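4/8/20 — shelf life trial, canned goods, entry carried over from the loose sheets

Started writing this up because the storage claim from Stoltance keeps getting repeated in our planning notes as if somebody had tested it. As far as I can find, they haven't. The claim is that a can kept at a steady room temperature is good for years past the printed date, and that a can kept somewhere warm loses most of that margin. Fine, I believe the direction of it. I don't believe the numbers, and I want to know where they came from before we stack the back room on the strength of them.

What they sent over is a two-page sheet. It says 488 cans were opened. It doesn't say how many were fish, how many were soup, how many were fruit, or whether anybody looked at the inside of the can before tasting. Fruit and tomato go after the lining. Tuna in oil mostly sits there. Averaging those together tells me nothing I can use.
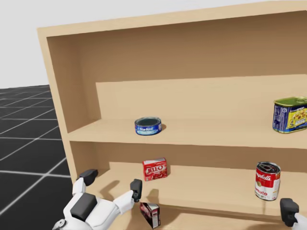 Credit: Cleris

Went back through the sheet a second time with a ruler because the graph has no grid. The warm line drops at 360 days. Every other point on it is spaced evenly and that one isn't, so either they opened extra cans there or they drew the curve first. Wrote to ask. The answer was that the data are "consistent with expectations," and I have no idea what to do with that.

Things I would want before calling it a result:

The temperature log. A setpoint is no good to me, I need what the room did. Our own back room is set to 68 and I have seen it at 84 in June with the door shut.

The split by product, acid and low-acid at the very least.

Who scored them and whether they knew which cans had been kept warm. If the tasters carried the cans out of the hot room themselves then the taste scores are worthless. Color and texture too, probably.

What counted as a failure. Mushy peaches are a complaint. A swollen end is a can you don't open at all. The sheet has one column for both.

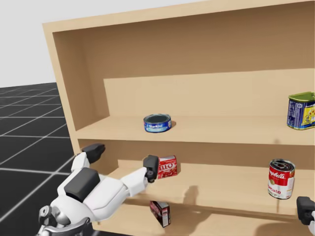
Then there is Tesness, whose liner is supposed to be the reason the newer cans do better with tomato. Could be. But the newer cans in the trial are also younger, and I can't see any place where age and liner were pulled apart. You would need old cans with the new liner, and those can't exist yet. So the liner claim is a guess with a brochure attached. I'd put it down as "not known" and leave it there until someone has waited long enough.

Our own small run, for the record. Same two products, one lot of each, half on the inside wall and half by the heater. Weighed on the bench scale before going in. The scale drifts, I checked it against the 1,000 g weight and it read low, so I wrote the correction on the inside cover of this book. Please use it. The first set of weights in pencil is uncorrected and I have crossed it out, don't copy from it.

Opened the first pull. No difference I would swear to. The tomato from the heater side was maybe a little browner at the top but I knew which one it was, so I'm guilty of the same thing I complained about above. Next pull gets coded lids, and whoever tastes does not do the coding.

Still undecided about dented cans. The usual advice is to throw out anything dented on a seam or rim and keep the rest. I think that's sound, but "deep" gets used as if it meant a measurement. Wrote our own rule on the bin: on the seam, out; sharp crease, out; anything else gets a mark and goes to the front to be used first.

Passed the draft around for comments.

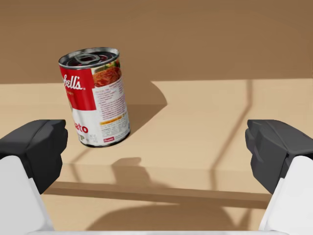 Mocanu wrote back that I was being too hard on the sheet, that a storage guide is meant to be conservative, and that nobody gets hurt if the warm-room figure is a bit pessimistic. True for safety. It still means good food goes in the trash early, and we'd be the ones paying for the replacements. Mocanu also wants the heater side kept below 95 for the rest of the run, with the readings written down twice a day. Agreed to that. Log sheet is taped to the door.

Next pull when the coded lids are ready. Still waiting on Stoltance for the product split — asked again this morning, will paste the reply in if one comes.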